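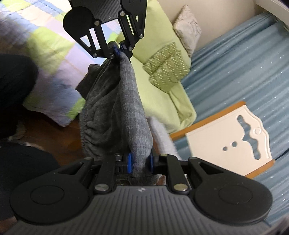 Soft Stuff: Sorting Out the Linen in One Small Bedroom
Project report, Home and Textile Studies
Rūta Butkienė
Submitted April 15, 2022

What I set out to do

My project was meant to be on curtains. Then I spent most of January staying in the back bedroom of my aunt's place in Lellcombe, where the linen cupboard wouldn't shut, and I changed topics pretty much on the spot (sorry again to my tutor, who had already signed the curtain form!).

The question I ended up with was simple enough: can you sort, fold and store all the fabric belonging to one bedroom so that somebody else can find things and put them back the same way? I gave myself 14 days and a budget that came to almost nothing.

The room

It's a bright room, which I love. The bedspread is a quilted one in big blocks of lime green, lilac, pale blue and white, and the rest of the bedding sort of follows from there — a lime green sheet, a blue patterned one with little white speckles, a green cushion with a white zigzag and a beige textured pillow. The floor is brown wood, so anything you drop on it shows up straight away.

Colour turned out to matter more than I'd planned for. My first idea was to sort by size, and it was hopeless, because once a single and a double are folded they look the same from the cupboard door. Everyone in the house already called things by colour ("the lime one", "the speckly one"), so on day three I gave in and did it that way.

The grey pile

And then there was the grey. Bright things are easy. Grey things all look like each other, and when they're crumpled up you can't tell a towel from a track top without picking it up and pulling it out between two hands. I got into a routine with it: grab one end, grab the other, give it a stretch and look for elastic. If a bit stays gathered up when you pull, it goes in the clothes pile. If it hangs flat, have a feel of it and put it with the towels or the cloths.

I wrote down my mistakes for this part. On the first go I put 16 pieces in the wrong pile, nearly all of them grey. After a week of doing the stretch first I was hardly getting any wrong, although to be fair I also knew the pile pretty well by then, so I can't say how much was the method and how much was just me.

Folding

I tried two folds. One was the Kairys fold, from a handout our class got last year, where you go in thirds and then stand the piece on its edge. The other was my aunt's, which is half, half, half again and squash it. The Kairys one looks much nicer on the shelf. My aunt's one is faster and she had no intention of changing, so the bottom shelf is hers and it stays squashed.

Fitted sheets were the worst. I never got a corner I was proud of, and I've left my photos of them out of the appendix on purpose.

Where it all went

I bought one set of shelf dividers from Puteck and cut up a Plondinport shoe box for the small cloths. The dividers were a bit tall for our shelf and had to go in on an angle, so measure first. Spare bedding went up top, sheets in the middle by colour, towels and cloths at hand height.

What I'd change

I'd do the room in sections. Tipping everything out on the bed at once meant I had nowhere to fold, and I spent the first afternoon kneeling on the floor with sheets over my legs. I'd also get a second person to do the sorting test, someone who had never seen the grey pile before. My cousin said yes and then went camping.

The cupboard door shuts now. I went back last weekend to check, and the speckly sheet was in with the towels, but everything else was where the labels said.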